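Tablecloths and Table Coverings: Gallery 4, Checks and Plaids

Fakmont Textile Notes, page 30 of the online catalogue
Text and photographs: Ashraf Kettani

Gallery 4 covers checked and plaid cloths in daily use on round tables. Cloths kept folded in store are listed separately under Gallery 6. Entries give the ground colour first, then the stripe colours, then remarks on laying and care. Stock numbers follow the Indport system. Where a cloth has been relaid since it was entered, the older remarks have been kept.

General remarks on laying

A plaid shows errors of placement more readily than a plain cloth. Find the centre by folding the cloth in four and pressing the corner lightly with a thumb. Set that point on the centre of the table and open out one quarter at a time. On a round top the stripes can be squared only to the room, so choose one wall and keep to it.

The drop should be even at the four points where the stripes meet the table edge at right angles. The corners of a square cloth will hang lower. Pinning them up spoils the line of the check.

Care

Wash at 30 degrees, inside out, with the dark checks kept apart from white linen. Navy yarn of the Perić type loses a little colour in the first two washes. Iron along the stripe, never across it, while the cloth is still slightly damp. Fruit juice should be blotted at once and rinsed from the back. Tins and boxes can mark a light stripe if left standing on a damp cloth.

Entry 1421

Blue plaid, round table. White, dark navy and thin yellow stripes. Shown in use, with fruit and an open tin.
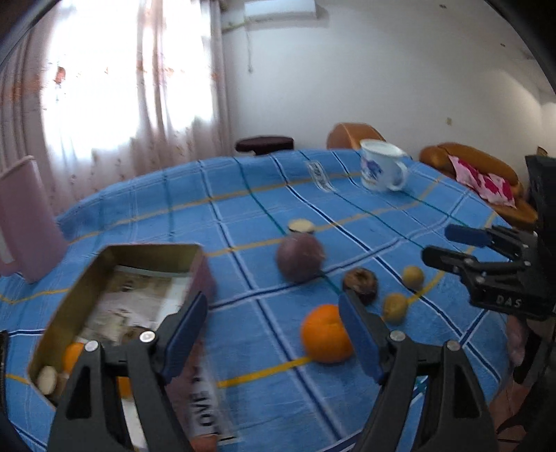 Cloths of this group were entered in December, between the Skarico checks and the plain blues. The yellow stripe is the one to follow when squaring up, as it is narrow and gives a clear line to sight along. Small repairs to it should be worked in a single strand.

Next: Gallery 5, Borders and Hems
Back to index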